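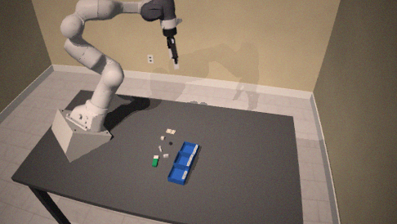 About Inow

Inow is a payments company. Small one. We run prepaid accounts and local pay schemes for market towns, credit unions and a couple of housing associations, and we do the boring bit in the middle so that money put in on a Monday morning can be spent at the butcher's by dinner time.

We're based in Pomstead, above the old seed merchant's on Corn Street. Door's on the side, buzzer sticks, press it hard.

How we started

Hayley Inskip and Daithí Brophy were both working in card disputes at a bank (different banks, same job) and got fed up of the same phone call. Shopkeeper sells something for four quid, waits days to get paid, loses a chunk in fees, rings up, gets told it's in the terms. Hayley wrote the first version of our ledger on evenings and weekends. Daithí knocked on shop doors. First shop to say yes was a key cutter's. They're still with us.

The Pomstead town card came next. Went live in September with 332 people signed up on the first day, which was more than we had cards for. We had to post the rest out. Sorry again if you were one of those.

Then Filtville asked for one. Bigger town, two market days, a bus company that wanted in as well. That took a lot longer than we said it would, mostly the buses.

What we do now

Town cards. A card or a phone app, your choice, topped up at a counter or from your bank. Works in any shop that has joined. Shops get paid the same working day if the sale is in before 3.

Hardship payments. Councils and charities can send money to somebody who hasn't got a bank account. They get a code by text or on paper, take it to a shop with our sticker in the window, get cash or load it on a card. No app needed.

Savings pots. For credit union members. Round-ups, Christmas club, school uniform club. The money sits with the credit union, we only keep the tally.

We don't do loans. We don't do crypto, we get asked a lot. If the central bank brings out a digital pound one day we'll look at it then and tell shops what it means for them, in normal words. Until that happens there's nothing to sign up for, and anyone ringing you saying they're from Inow and can get you in early is not from Inow. Put the phone down and email us.

Where your money is kept

Customer money is held in a seperate account from ours. We can't spend it on wages or rent. It is checked against the ledger every night, and Pouran signs off the figures each morning before anything goes out. If the two don't match, payments wait until they do. This has happened, and it was a rounding error in the bus fares.

Prepaid accounts aren't the same as a bank account and don't have the same cover. It's all set out on the Fees and Safeguarding page, please do read it.

Who's here

Hayley Inskip – managing director. Ledger, contracts, the difficult emails.

Daithí Brophy – shops and partners. If you run a shop and want a reader, it's him you want.

Pouran Bakhtiari – finance and compliance. Came to us from audit.

Mafalda Bettencourt – customer support. Lost cards, wrong PINs, refunds. Speaks Portuguese as well as English so just ask.

Tomás Magalhães – engineering. App, card readers, and the overnight jobs that move the money.

Plus part-timers on the phones at Christmas and in the summer holidays.

Some dates and numbers

More than 700 shops, stalls and cafes now take an Inow card. The full list is on the map page, updated weekly. If yours is missing or it's got your old opening hours tell us.

On Tuesday, April 6, 2021 we moved every account over to the new ledger, the one we named Hwang. Cards were off from midnight and back on for the morning. Old statements from before the move are still there, look under Archive in the app, or Mafalda can post you a copy.

Fees

Free to hold, free to spend. Replacement card is £3. Shops pay a flat monthly charge plus a small cut of each sale, and the rate is on the shop page. Same rate for everyone, stall or supermarket.

Complaints

Email or write first, to the Corn Street address, and mark it Complaint. Hayley reads them all. You'll get a reply with a name on it. If you're still not happy after our final answer we'll send the details of who to take it to next.

Jobs

Nothing open right this minute. We'll want another support person before the autumn, so keep an eye on this page. Send a CV if you like, we do keep them on file.

Getting in touch

Phones are open weekdays nine to five, and Saturday mornings for lost and stolen cards only. Out of hours you can freeze a card yourself in the app under My Card. Counter visits by appointment please, theres only a small waiting area and the stairs are steep. If stairs are a problem ring first and someone will meet you in the library across the road.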